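Semov Rack Tending Cell — arm, two-finger gripper, simulation pack
Sold and supported by Brunner, Sosville

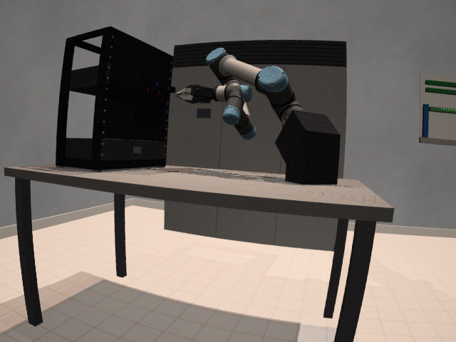

How long does it take to get the cell running?
One working shift for most shops, if the bench is already bolted down and power is run. Add a second shift if you want our people to do the teaching.

What you get
Arm on black pedestal, pre-drilled base plate
Two-finger gripper, spare fingertips
Controller, teach pendant, 25 ft cable
Simulation pack with rack, table and cabinet models, ready to load
Printed quick start (the long manual is download only)

Who buys it
Test labs, server refurb shops, anyone with small parts going in and out of a rack all day. Not for heavy pulls. If you need to move whole rack units call us first, wrong arm.

Simulation pack
Try the reach before you drill anything. Move the rack, turn it, run the job again. Pack ships with 201 saved arm poses and you can add your own. Runs on a normal office PC, a decent graphics card helps. Mason rack models are included from September, older customers get them free — just send us your serial number.

Service
First check at 4,000 hours, then yearly. Fingertips wear out faster than that, keep a set in the drawer. Parts ship from Sosville, orders in before 2 pm go out same day.

Price
Simulation pack alone: $1,182 per seat
Full cell: quote only, depends on bench and cabling. Send a rough sketch with measurments, a phone snap of a napkin is fine.

From a customer
"We ran it in the sim for two weeks, moved the pedestal twice, then bought. Pendant menus are a bit slow, rest is good." — Theresia Zürcher

Notes
Pedestal bolts not included. Bench not included either, we get asked alot. Gripper swap needs a 4 mm hex key.
Old controller firmware wont load the new pack, update first.

Questions on fit or lead time: ask for Keith Dunstan at the Brunner sales desk, mornings are best.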